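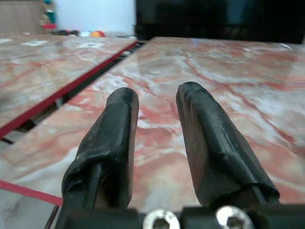
Section 4. Fitting the Fingers and Getting the Hand Ready for Home Surfaces

Welcome back, and well done for getting through the wiring. By now your Mustent hand should be bolted to the wrist plate, the data cable should be clipped along the forearm, and the status light should be a steady green. If it is still blinking, go back to Section 3 and run the pairing steps again before you carry on with these.

Most of our customers tell us that this is the part they enjoy, since it's when the thing starts to look like a hand. Set aside an hour or so, put the kettle on, and don't rush the sleeves.

What you will need

The two finger frames and their rubber sleeves (black, in the paper envelope marked F)
The 4 mm hex key from the tool roll
A lint-free cloth and a little plain water
The Trakbridge tablet or any computer with the Trakbridge app on it
A flat, clear surface to practice on

CAUTION: Switch the arm off at the wall and wait for the fan to stop before touching the fingers or the mount. The stop button pauses the motors but it does not cut the power to them.

4.1 Putting on the sleeves

1. Wipe each finger frame with a barely damp cloth and let it dry.

2. Turn the first inch of the sleeve back on itself, the way you would start a tight sock.

3. Seat the sleeve over the tip and roll it down toward the wide end, a little at a time. Please don't pull it by the edge. The rubber will stretch, but it doesn't like to be yanked, and a sleeve that has been pulled thin on one side will twist when the hand closes.

4. Press out any air with your thumb, working from the tip to the base.

5. Do the same with the second finger, then lay both down side by side and check that the tips look alike.

Note: Small wrinkles and creases in the rubber are nothing to worry about, and you'll get more of them as the sleeves see some use. Pale specks of dust wipe off with the cloth. A nick at the very tip is worth keeping an eye on. If it grows longer than a grain of rice, change the sleeve, and change the other one too so they wear together.

4.2 Fastening the fingers to the mount

1. Set the base of the left finger against the mount and line up the narrow strut with its slot. It should drop in without any force.

2. Start the hex socket screw by hand. Once it has caught, bring it down with the hex key until it is just snug.

3. Repeat on the right.

4. Open and close the fingers gently by hand (power still off, please!). They should move together and meet tip to tip.

5. Give each screw a final quarter turn. The heads are domed and fairly shiny, so if the key slips you will probably see a scratch - no harm done, but do check that the key is pushed all the way into the recess before trying again.

CAUTION: Do not use thread glue on these screws. You will want to take them out again one day.

With sleeves and screws on, the finished hand weighs nearly 373 grams. Type that number into the app under Tool, then Weight. If you have added the optional Unnithan bracket for a second camera, pick it from the list on the same page and the app will do the adding for you.

4.3 The open-hand check over a hard surface

Stone and glass tops are lovely to look at and a bit unforgiving to work on, so we ask everybody to do this check before the hand goes anywhere near one. A glossy slab throws back the ceiling lights as hazy white patches, and the wrist camera can take a bright patch for an edge or an object. Veined marble adds its own wandering lines on top of that.

1. Power the arm up and choose Slow in the app.

2. Bring the hand to a point well above the surface, fingers pointing forward and open, with nothing between them.

3. Look at the live view. You should be able to see both fingers and a clear stretch of the surface in the gap.

4. Tap Learn Surface. The arm will hold still for a short while and then make a small sideways sweep. Keep your hands out of the way until you hear the chime.

5. If the app says Glare Found, turn off or shade the brightest lamp and tap Learn Surface again. Moving the arm's start position a little to one side often does just as well.

6. Where two slabs sit close together with a gap between them, or where a top has a colored edging strip, drag the yellow line in the app so that it lies just inside the edge of the slab you want to work on. The hand will treat everything past the line as out of bounds.

Note: Learn Surface stays good for 72 hours. After that the app will ask you to run it again, and really it's worth doing sooner if you have moved a lamp or opened the drapes.

4.4 Floors, bags and other everyday things

If you bought the kit with the rolling base, the head camera needs to learn your floor as well. Trakbridge support gets more mail on this subject than on all the rest of the manual put together, so we asked Nelli Harju from our home set-up team to write it up in her own words, and Thenmozhi D'Souza added the cable notes.
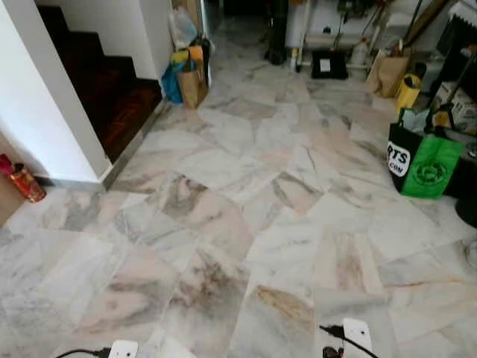 NARKBRIDGE, May - Polished stone laid in irregular pieces is the floor I get asked about most. Whites, creams, pinks and grays all meet at odd angles, and then you come to a slab with dark brown branching through it, which to a camera on its first morning can look very much like something that has been dropped. Don't let that put you off. Run Learn Floor once in daylight and once with the lamps on, and answer Floor when the app circles a dark patch and asks you what it is. It does get the idea, usually quicker than people expect.

Shopping bags are my other big topic. A tall reusable bag standing on the marble, or a few paper and plastic ones gathered at the end of a wall, will be there one day and somewhere else the next, so please don't save them as furniture. Mark them as Movable. The same goes for jugs, spray cans and anything leaning in a corner.

Stairs are a different matter, even when they only go up. Draw a Keep Out line along the bottom step, with a good hand's width to spare, and save it before the first drive. N.H.

Cable notes, from Thenmozhi

1. Walk the route first and look for loose cables lying on the floor. Black ones are easy to spot on pale stone and surprisingly hard to spot in a dim passage.

2. Coil up anything you can. The coiled cable supplied with the charging dock is 262 cm long when stretched out, so there should be plenty to run it along the wall.

3. Push every plug fully home. A connector that is only halfway in may charge, then stop, then charge again, and you'll get a string of puzzling messages on your phone.

CAUTION: Never drive the base over a cable, however slowly.

When the app shows Hand Ready and Floor Ready together, save the profile under a name you'll recognize later (people with two floors often wish they had) and leave the arm parked with the fingers open. Section 5 covers the first pick-up, for which you will want a soft sponge and a mug you aren't too fond of.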